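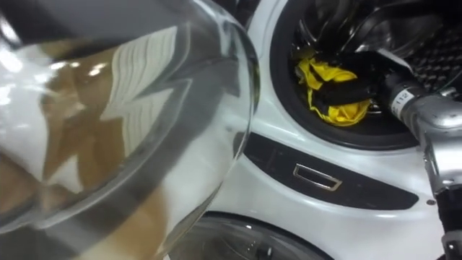 A white front loader with its door open

Visit to the Ljungberg Linen Works, Usdale

Report for the members' pages, 12/05/2001

Our group has been to a brewery, a rope maker and a paper mill in the last few years, and the laundry trip was put on the list mainly to fill a gap. Fourteen members signed up in the end, which is more than went to the paper mill. I was asked to write it up for those who could not come.

Getting there

We met at the Bavness bus station and took the regional bus to Usdale. The ride follows the river most of the way and then climbs over the ridge past the old quarry. If you sit on the right side you get a good look at the quarry lake. The fare was the same both ways and the driver would not take large bills, so bring small ones. The Ljungberg works is at the far end of Mill Street, past the fire station and the feed store. There is a sign but it faces the other direction, so if you are walking from the bus stop you only see the back of it.

Visitors sign in at a counter inside the side entrance. We were given white coats and paper caps and asked to leave bags in a locked room. Jewelry can stay on but loose scarves cannot. The coats came in one size.

What they do there

The works washes linen for hotels, two hospitals, a nursing home and most of the restaurants between Usdale and the coast. It started as a hand laundry behind a boarding house and moved to the present building when the woolen mill closed. The mill's brick chimney is still standing but is not used. The boilers are now in a low metal building behind the loading dock and run on gas.

They do not own most of what they wash. The hospitals own theirs, and so does the nursing home, and everything from those customers has to go back to the right place. Restaurant tablecloths and napkins are mostly rented out by Ljungberg itself, so it does not matter if one restaurant gets a cloth that was at another one last week. Our guide said the rental side makes the money and the hospital side keeps the building busy all year.

The soiled side

The building is divided by a wall down the middle. Dirty linen comes in on the north side and clean linen goes out on the south side, and staff do not walk from one to the other without changing coats. We did the tour in the other order, clean side first, for that reason. I am describing it in the order the linen goes because it is easier to follow.

Bags arrive in tall carts and are tipped onto a sorting belt. Four people stand along the belt and pull out sheets, towels, table linen and uniforms. This was the warmest and loudest part of the building, and the smell is what you would expect. A shelf by the sorting belt holds things found in the bags: pens, spoons, room keys, eyeglasses, a hearing aid. Spoons are by far the most common. They go back to the restaurants once a month in a bucket.

Stains are looked at only for the rented cloths. Candle wax is the worst, the guide said, because it goes through the wash and then spreads in the ironer. Red wine is not much of a problem if it gets to them within a couple of days.

The wash hall

The big washers are built into the dividing wall. They are loaded from the soiled side and unloaded from the clean side, with a door on each. Detergent is piped in from drums in a locked room, and each kind of load has its own program, which used to be punched on cards. One of the old card readers is still bolted to the wall.

They also have a small room with ordinary home-size washers, used for wool blankets from the nursing home, costumes from the Bavness theater, and anything else that would get lost in the large machines. I think this room got more questions than the rest of the hall, since these were the machines people knew. The main advice we got, for what it is worth at home:

Use less detergent than the box says if your water is soft. Usdale and Bavness both have soft water.

Leave the door open after the last load so the inside can dry out.

Wipe the rubber seal now and then, including the fold at the bottom where lint and coins end up.

Do not wash one heavy thing by itself. Add a couple of towels.

Somebody asked about fabric softener on towels and was told they never use it.

Most of the wash water is used more than once. The last rinse from one load goes into a tank and becomes the first wash of another. The tank is under the floor and all you can see of it is a steel hatch. The warm waste water passes through a heat exchanger before it goes to the town sewer, and it warms the incoming cold water on the way. They put this in after a bad winter for gas prices and it took 5 years to pay for itself.

Drying and ironing

Towels go to the dryers, and the lint from the dryers is blown through a duct to a collection room. It comes out as gray sheets like thick felt. They have tried to find a buyer for it and have not found one.

Sheets and tablecloths do not go to the dryers at all. They are spun and then fed damp into the ironer, a set of heated rollers that runs nearly the width of the hall. Two people feed each sheet by the corners and it comes out at the other end flat and dry, and then a folding machine takes it. At full speed the line does 400 sheets an hour. We were allowed to feed a few tablecloths ourselves with one of the staff standing by. It is harder than it looks. Mine went in crooked and came out with a crease across it like a road on a map, and it was sent around again.

The ironer is the oldest large machine in the place and has been rebuilt 2 times. The padding on the rollers is changed every few months and the old padding is cut up and used for cleaning rags.

Napkins are still folded by hand for a few of the restaurants that want a particular shape. There is a table by the window for that, with a radio on it.

Mending

This was the part I liked best. Upstairs, over the packing area, is a mending room with good north light and a row of sewing machines. Hospital gowns have their ties sewn back on here, and small holes in tablecloths are closed with a patch that is pressed on first and then stitched around the edge. A cloth can have no more than three patches before it is cut down. Large tablecloths become small ones, small ones become napkins, and napkins become kitchen cloths. Sheets that cannot be mended go to an animal shelter.

One cabinet holds samples of every monogram the works has marked since it began. Many of the hotels are gone. Several of our members remembered the Bavness Grand, and its mark is in there, in dark red thread - a B and a G with a small crown over them.

Packing and delivery

Clean linen is stacked on shelves by customer, wrapped in plastic for the hospitals and tied with string for the rest, and rolled out to the trucks in carts. The clean carts are washed every day in something like a small car wash. The route software is called Humero and was put in over the winter. It prints a sheet for each driver showing what goes to which door. The drivers had mixed feelings about it. It is fine on the flat, one of them told us, but it does not know that the ridge road closes when it snows, so for those days they go back to the paper list on the clipboard.

Trucks leave early in the morning and are back by noon with the next day's dirty linen. By the time we were in the loading area everything had gone out and the floor was being hosed.

Lunch and the trip back

We ate in the staff canteen, pea soup and rye bread with cheese, 40 for the whole group including coffee, paid out of the trip fund. The tablecloths had patches in them. There is a small counter at the sign-in desk where you can buy retired linen by the weight, and it is worth bringing a bag for this. I came home with a stack of heavy damask napkins, slightly yellowed, and four kitchen cloths. One member bought a pair of hospital blankets for her dogs.

The afternoon bus was late and we waited in the feed store, where they were decent about it.

Practical notes

The tour takes most of a morning with the stairs and the questions. The stairs to the mending room are steep and there is no elevator. Two of our members stayed below and were shown the packing area a second time. The wash hall floor is wet in places, so wear shoes with a grip. Photographs are fine except in the sorting area and anywhere hospital names can be read on the bags.

Ljungberg takes groups in spring and fall but not in summer, when the hotels are full. Write to the office well ahead. We wrote in January and were given a choice of two mornings.

The next trip is in June, to the fish hatchery above Bavness. Waders are provided but bring your own socks - the list is up by the door of the meeting room, and those who have not paid for the laundry bus should please do that first.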